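How Does a Robot Learn to Pick Up a Cup?

by Daranee Thongdee, for young readers

Think about the last time you had a drink. You reached out, your fingers wrapped around the cup, and up it came. I bet you were thinking about something else the whole time (mine was tea, and I was thinking about my cat). Your hand did all that work by itself, or so it felt.

But you weren't born knowing how! When you were a baby you knocked cups over, and squeezed them too hard, and dropped them off the side of your high chair, and some patient grown-up picked them up again. It took you months and months of practice to get as good as you are now.

Robots have to learn it too, and in the town of Torevstead there is a research team that spends its days helping them. The project is called Wistinora. The team leader is a scientist named Timothée Bailly, and he was kind enough to answer all of my questions, even the silly ones.

Learning by being shown

There are a few different ways to get a robot to do something. The old way is to write out every single move: go forward this much, turn this much, close your fingers now. That works very well in a factory, where the same part turns up in the same spot all day long. It doesn't work so well in a kitchen. Somebody moves the cup a tiny bit to the left and the poor robot grabs a handful of air.

So the Wistinora team uses another way, called learning from demonstration. "Demonstration" is a long word for showing somebody how. A person steers the robot's arm and hand through a job, and while that happens a computer saves what the robot's camera sees and how each joint moves. Then they do it again. And again! Each turn is called a try, and the team saved 810 tries for their first big test.

After that, a computer program studies all those tries and looks for patterns. When the cup looks like this, the hand moves like that. Bit by bit the program gets better at guessing what the hand should do next, a little like the way you can guess the next word in a song you've heard a lot of times.

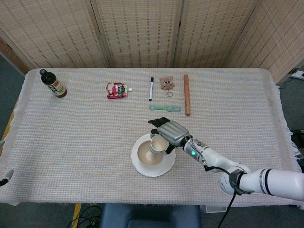 A robotic hand holds a small cream-colored cup above a bowl and plate. The comb, the marker and the plush keychain share the table with it.

Why is there so much stuff on the table?

I asked Timothée this one right away, and he laughed, and then he gave me a very long answer that I'll try to make shorter.

Suppose you only ever practiced with one cup on a bare table. The program might learn something you didn't mean to teach it, such as "grab the only thing I can see." Put a comb beside the cup and it might try to pick up the comb instead! Scientists call the extra things clutter, which is the same word my mother used for my bedroom. When there's clutter in the practice tries, the program has to learn which bits of the picture matter for the job and which bits it can leave alone.

A pattern on a tablecloth can be tricky as well. You know at once that the lines are part of the cloth. A computer only gets a big pile of colored dots from the camera, and it has to work out where the cloth stops and the cup begins.

So what did they find out?

The team wanted to know if clutter in practice truly helps, so they set up a fair test. They taught one program using tries with a bare table and another using tries with a messy one. Everything else stayed the same, and that's what makes a test fair. Then both programs had to pick up a cup from a messy table they had never seen before.

The program that learned on the bare table got the cup 27 times out of every 100. The program that learned on the messy table got it 76 times out of every 100. That's a very big jump! It also means that the better one still missed 24 times, so please don't let it carry your grandmother's best china just yet.

Timothée's team is now working on the misses. They watch the recordings slowly, over and over, and write down what went wrong. In January they plan to start a new set of tries with cups of 5 different shapes.

Try it at home

Ask a friend to be the robot. Your friend closes both eyes and you give directions out loud, with no touching, until the "robot" picks up a plastic cup from a table. Now put a few soft or unbreakable things around the cup and do it once more. Which was harder? Swap places and see if you're any better at being the robot than at being the boss.

Words to know

Joint: a place where a robot arm (or your arm) can bend or turn.
Demonstration: showing how something is done.
Clutter: extra things lying around that aren't part of the job.
Fair test: a test where you change just one thing and keep the rest the same.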